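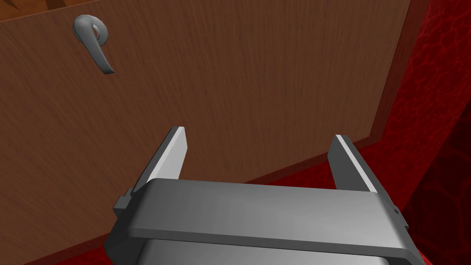 Wrist cam, door task, jaws open below the lever.

August, sim bench, 9 pm

Swapped the Fiore jaws for the Reltent parallel gripper, and I love how much door I can see between the fingers! Tala wants 712 runs on each before we pick.
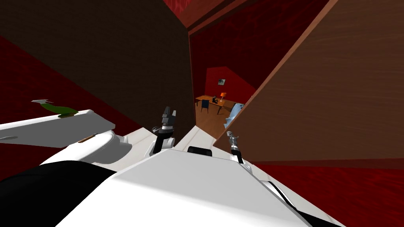 The head camera is my next worry. Italo set its pitch 5 degrees lower, and I think he's right for the approach. With the orange lampshade through the doorway I've got a great bright spot for checking color drift. Seed 3686 for both grippers.

To do:
1. Rerun the head view with both arms reaching forward.

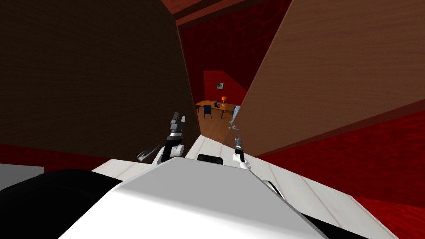
2. Send Yvonne the Fiore logs.
3. Try a slower wrist speed.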